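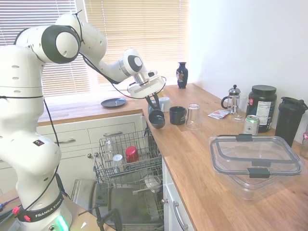
Oiling butcher block: how often??

tinluc70
OK so we finally put in wood counters at our place in Itthorpe and I love them SO much. The installer said mineral oil once a month, forever. My sister says twice a year is plenty. Who's right?

Kelemen_Kate
Your sister! Mine have been down since December and I've oiled them twice. Drip some water on it, and if it beads up you're fine.

duc.ha
Gonna disagree. Monthly for the first year, at least near the sink. I skipped it and got black spots by the faucet, then paid 180 bucks to have that section sanded.

Kelemen_Kate
Near the sink, sure, but the whole counter? That's a lot of oil (and a sticky toaster).

jevthorpe_mom
We gave up on oil and used hardwax. 10 minutes of wiping, a long wait to cure, and I haven't touched it since. Smelled awful though!

duc.ha
Hardwax is a pain to patch if you cut on it.

tinluc70
We don't cut on it, my husband would faint. Going with monthly by the sink and lazy everywhere else. Which hardwax was it, Jev?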